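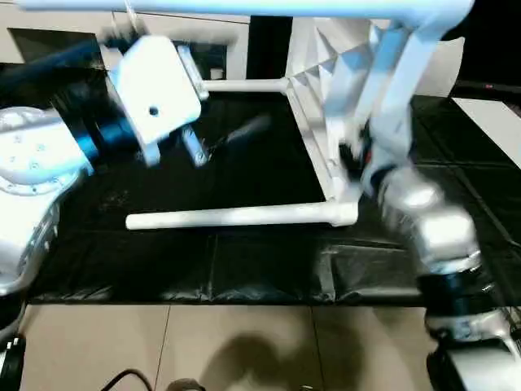 Two-arm chair work moves to a second round

The manipulation group at Nalbridge has finished the first round of its study on handling furniture with two robot arms. The task is to take a light plastic chair that is lying on its side and set it back on its legs, with both arms holding it throughout.

Thitima Phetsri and Chibuzor Nnaji collected 235 demonstrations for the study. A person guides both arms through the task while the joint positions and the view from the head camera are recorded. A policy is then trained to predict the next short stretch of motion for both arms together. Earlier versions used a separate policy for each arm, and the arms often pulled against each other once both had a grip.

The joint policy was tested from 32 starting positions and righted the chair in all but 12 of them. Most of the failures came at the first grasp. Chair legs are thin and round, and a gripper that closes a little off center tends to push the leg away before it gets hold. Three of the failures were dropped chairs. Once both grippers had a firm hold, the rest of the motion was usually fine, although it is still slower than a person doing the same job.

Fast arm motion is another problem. The camera images blur when the arms swing, and the policy sometimes hesitates until they settle. Saimi Keskinen is testing whether feeding in a few earlier images helps. She is also looking at force readings from the wrists, which were recorded but left out of the first round.

The second round will add stools and a folding chair. Results are expected in December. Groups that want the recordings before then should write to Mhairi Forsyth, who will also send the notes on how the failures were labeled.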